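The Day the Laundry Robot Got Stuck

Have you ever tugged on a sweater sleeve and found that the whole sweater was tangled up with a pair of jeans? Well, that happens to robots too! At Clelta, a robot called Zapata learns to move clothes from a bin into a washing machine, and one afternoon in April it stopped with its gripper closed tight and would not let go.

The people at Clelta looked inside the robot's computer, where every problem gets its own number. This one was fault 3064, and it meant "I am pulling harder than I should." A pair of pants had twisted around something heavier, and Zapata (who is very patient, but not very good at knots) had kept on pulling for 15 seconds before its safety rule told it to freeze. 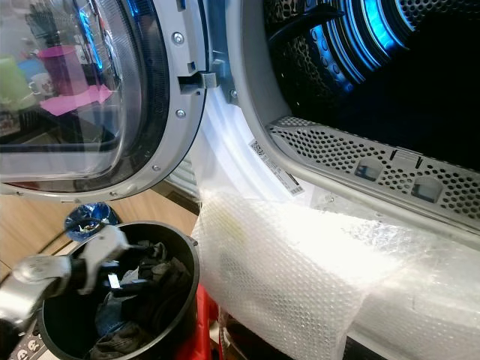
Why does a robot stop when something goes wrong?

A robot can't always tell what the trouble is, so holding still is the safest thing it can do until a grown-up comes to check. If it kept pulling, it might rip the clothes, break its own fingers or bump somebody standing nearby.

After that day, the team changed the rule so that Zapata now waits only nine seconds, and then loosens its grip and tries again from another side. And if you ever meet a stuck robot yourself, please keep your hands away, even if it looks fast asleep, and go find a grown-up who knows where the stop button is!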